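Sixteen Months With the Wagon

08/12/2023

So the wagon rolled past another milestone on the way home from Cason last night, and I figured it was time for one of my rambling updates. A few of you asked in the comments whether I still like it. Yes! Mostly. Let me get the grumbling out of the way first.

The tires. I put the Davex all-seasons on right after I bought it, and they were quiet for maybe a month. Now there's this hum that starts when I get on the highway and doesn't quit until I'm back on side streets. I had them rotated and balanced, and then balanced again at a different shop, and it's the same hum. My brother-in-law says he can't hear it. He also drives with the windows down in November, so I'm not counting his vote.

The other thing is the cup holders, which are too shallow for anything I drink out of. I've cleaned iced coffee out of the shifter surround twice.

OK, the good stuff. I drove it 839 miles over three days last month, up through Vaher and back along the lake, and got out at the end without my usual sore hip. I can't say that about any other car I've owned (the old hatchback, bless it, had seats like a church pew). I had the back seats folded down the whole way with a cooler, two folding chairs and a bag of stuff I never opened. There was still room to nap back there, and I did, in a grocery store parking lot.

Gas mileage is fine. It's not a hybrid and I didn't expect it to be. I had a stretch on the flat part of the trip where I filled up and just kept driving and driving, and then I hit the hills and the needle dropped like a rock.

Repairs so far: one battery, one set of wiper blades, and a door seal that came loose in the heat. The seal was $16 and I put it on myself in the driveway. The battery was closer to $200 installed, which stung, but it was the original one and I'd been hearing that slow crank on cold mornings for a while.

I've been keeping $1000 set aside for the timing belt. The guys at Lomari quoted me less than that, but they also said the water pump should be done while they're in there, and I know how these things go. 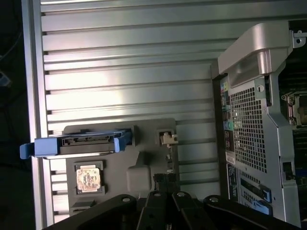 I'm also going back and forth on having them look at the rear shocks on the same visit. It bounces a little extra over the railroad tracks by my house, but only when it's loaded up, and maybe that's just how a wagon rides. If you've got the same generation and yours does it too, leave me a comment before I go spend the money!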